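[공지] 브렌디어(Brendier)시 의회 윤리특별위원회 사무국입니다. 니폰 인타논(Nipon Inthanon) 부의장의 사직과 관련하여 접수된 문의가 많아, 현재까지 확정된 사항을 이 계정을 통해 순서대로 안내드립니다. (1/11)

인타논 부의장은 2024년 7월 30일 오전 의장에게 사직서를 제출하였습니다. 사직의 효력은 본회의 의결로 발생하며, 의결 전까지 부의장의 신분은 유지됩니다. 다만 본인의 요청에 따라 회의 주재와 대외 행사 참석은 즉시 중단되었습니다. (2/11)

위원회가 심사한 사안은 두 가지입니다. 첫째, 의정활동비 가운데 증빙이 제출되지 아니한 지출 3,481유로의 처리 문제입니다. 둘째, 텔릭(Telik) 지구 주차시설 위탁계약 심의 당시 이해관계 신고가 누락된 경위입니다. (3/11)

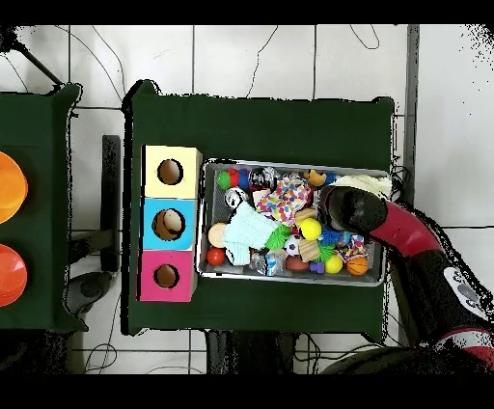

의정활동비 조례 제12조는 건당 200유로를 초과하는 지출에 대하여 영수증 원본의 제출을 의무로 정하고 있습니다. 사무국은 6월 중 해당 지출의 분류를 마쳤으며, 심사 자료는 분홍색, 하늘색, 연노란색의 세 묶음으로 편철하였습니다. 사진 속에 쌓인 정육면체의 색을 아래에서부터 읽은 순서와 같으며, 분홍색은 지출결의서, 하늘색은 영수증 사본, 연노란색은 소명서입니다. 열람을 신청하실 때에는 해당 색상을 함께 기재하여 주시기 바랍니다. (4/11)

부의장은 소명서에서 지출의 대부분이 지역구 간담회와 관련된 것이라고 밝혔습니다. 위원회는 이 가운데 일부를 인정하였으나, 참석자 명단이 없는 간담회 비용은 인정하지 아니하였습니다. 불인정 금액에 대한 반환 통지서는 이미 발송되었으며, 사직 여부와 관계없이 반환 의무는 존속합니다. (5/11)

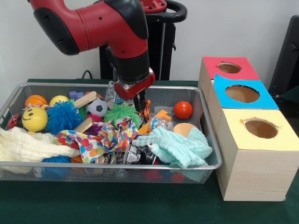 이해관계 신고 누락 건은 주다노(Judano) 주차관리와의 위탁계약에 관한 것입니다. 부의장은 계약안이 상임위원회에 회부될 당시 해당 업체의 지분을 가족이 보유하고 있다는 사실을 신고하지 아니하였습니다. 본인은 신고 대상인지 알지 못하였다고 진술하였고, 위원회는 이 진술을 회의록에 기재하였습니다. 표결에서 부의장은 찬성하였습니다. (6/11)

계약의 효력에 관한 문의가 있어 말씀드립니다. 현행 계약은 유효하며, 텔릭 지구 정기주차권 이용자께서는 별도의 조치를 하실 필요가 없습니다. 계약안의 재심의 여부는 도시교통위원회 소관이므로 본 위원회가 답변드릴 수 없는 점을 양해하여 주시기 바랍니다. (7/11)

후임 부의장은 의회규칙 제9조에 따라 재적의원 과반수의 득표로 선출합니다. 후보 등록은 사직 의결 다음 날부터 받으며, 그때까지는 아호넨(Ahonen) 운영위원장이 부의장 직무를 대행합니다. 직무대행자의 권한은 본회의 의사 진행에 한정되고, 인사와 예산 집행에는 미치지 아니합니다. (8/11)

심사 기간 중 제출된 시민 의견서는 거의 400건입니다. 의견서는 개인정보를 가린 뒤 의회 자료실에 비치하며, 본인의 의견서를 비공개로 전환하고자 하시는 분은 사직 의결 전까지 사무국에 서면으로 요청하시면 됩니다. 전화에 의한 요청은 본인 확인이 어려워 접수하지 아니합니다. (9/11)

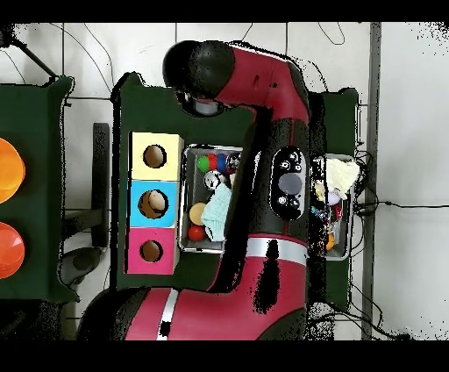

짙은 녹색 탁자와 적색·흑색 로봇 팔.

심사보고서 전문은 본회의 보고 직후 의회 누리집에 게시됩니다. 인쇄본은 1,000부를 제작하여 시청 민원실과 각 지구 도서관에 배부할 예정이며, 점자본과 큰글자본은 별도 신청을 받습니다. 보고서 게시 전에 유포되는 요약본은 사무국이 작성한 문서가 아님을 알려드립니다. (10/11)

취재 문의는 의회 공보담당관실로, 자료 열람 신청은 윤리특별위원회 사무국 창구로 하여 주시기 바랍니다. 이 계정의 댓글로 접수된 신청은 처리되지 아니합니다. 본회의 일정이 공고되는 대로 이 게시글에 이어 안내드리겠습니다. (11/11)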